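April 2026

Up too early, coffee gone before I even sat down. Writing this fast because the Suddale people come at some point between lunch and whenever, and I still have one cupboard to go.

So. The kitchen. Did the tall cupboard last night, fell asleep with my shoes on. Found things. The lid to the casserole we gave away in February. A bag of birthday candles, used. Soup spoons I accused my sister of keeping - have to call her, ugh. Threw out a jar of something brown. Did not open it.

Worst part was the plates. I keep saying we have too many plates and then I can't get rid of a single one. The white set from the old apartment, fine, that can go, chipped all over and I never liked the weight of them. Wrapped those in newspaper and put them in the Manzano box, the big one with the torn flap. But the colored ones I love. Bought them one or two at a time from the Pustell outlet, never the same color twice if I could help it, which I couldn't, they kept running out of everything but blue. The pink is the one I reach for. Toast, eggs, leftover rice standing up. It has little marks on it now and I don't care.

Anyway they're staying and they're going to stand up. Decided. No more pile. Every time I want one from the bottom I have to lift the whole lot out and something clinks and I hold my breath. Got a little wire rack for seven dollars, thought it would be flimsy and it kind of is, but it's fine if you lean things toward the wall a bit.

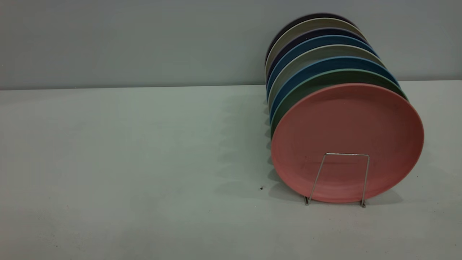 Then spent way too long on the order. Pink in front, obviously. Wanted light to dark, gave up. Wanted big to small, they're all nearly the same so that went nowhere. It's just how they landed now. Moving on!!

Glasses next. Those took ten minutes, all of them back on the same shelf as before, so what was the point. The mugs I can't even talk about. There is one with no handle and I put it back. It holds pens. It could hold pens. It does not currently hold pens.

Paid the Wirkero bill while the floor dried, 411 dollars, for a dishwasher that still makes the noise. Called them. On hold for 50 minutes, then a very nice man gave me a ticket number, 864, and said someone would be in touch. Wrote it on the back of the envelope, then almost threw the envelope out with the newspaper. Copying it here so it lives somewhere.

Shelf liner - need more. Ran out halfway thru the second shelf, so half is striped and half is bare wood and it's driving me nuts, but you only see it if you crouch. Also need: sponges, the small trash bags, lightbulb for over the stove, something for dinner that isn't toast.

Back hurts. Knees too. Felt good though, opening the cupboard this morning just to look at it. Did that three times befoer I'd even brushed my teeth.

Under the sink is still under the sink. Not today. There's a smell down there and I'm choosing not to know.

OK doorbell, got to go, boxes are not taped.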